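Matched Savings Program, Urkadport and Doltby: Progress Report to the Mfaume Fund

Posted in: Household Finance, Grantee Reports | 5/19/21
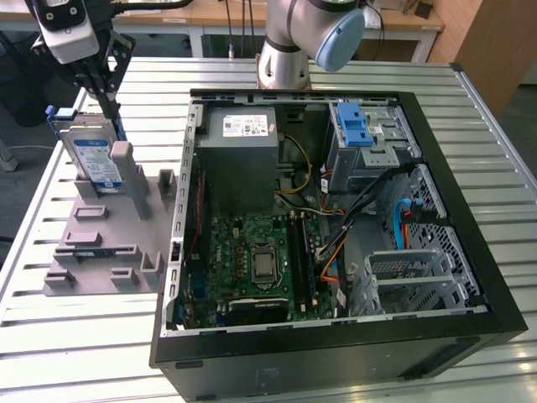

The program helps renters in both towns save toward a down payment or closing costs. Vuvico runs the accounts and the classes, and your grant pays the match. This report covers the period since our last update in October.

Enrollment stands at 112 households. Of these, 28 have reached their savings goal and can ask for the match when they have a signed purchase agreement. The rest are still making monthly deposits. Most people who fell behind did so after a cut in work hours, and we let them pause without losing their place.

The average balance is $942, not counting the match. That is lower than we planned for. Rents in Urkadport went up over the winter, and several households asked to reduce their deposit. We approved those requests and moved the end date of each account to fit.

Classes moved to evening phone and video sessions. Attendance in Doltby improved once we dropped the Saturday-style half-day format and split the material into shorter parts. The session on reading a loan estimate drew the most questions, mainly on points, escrow and mortgage insurance. We have rewritten the handout and added a worked page on comparing two offers with different fees.

There were 2 closings in this period, both in Doltby. Both buyers took fixed-rate loans. Match payments went straight to the closing agent, and the receipts are in the attached ledger.

One item is behind schedule - the credit review for new applicants. Reports are taking longer to come back than they did last year, and some contain errors that have to be disputed before we can set a savings plan. We now start the review at intake instead of after the first class.

Spending is under budget on match funds and slightly over on printing and postage. We ask to carry the unspent match into the next period - no other change to the grant terms is needed.

3 shares | 0 comments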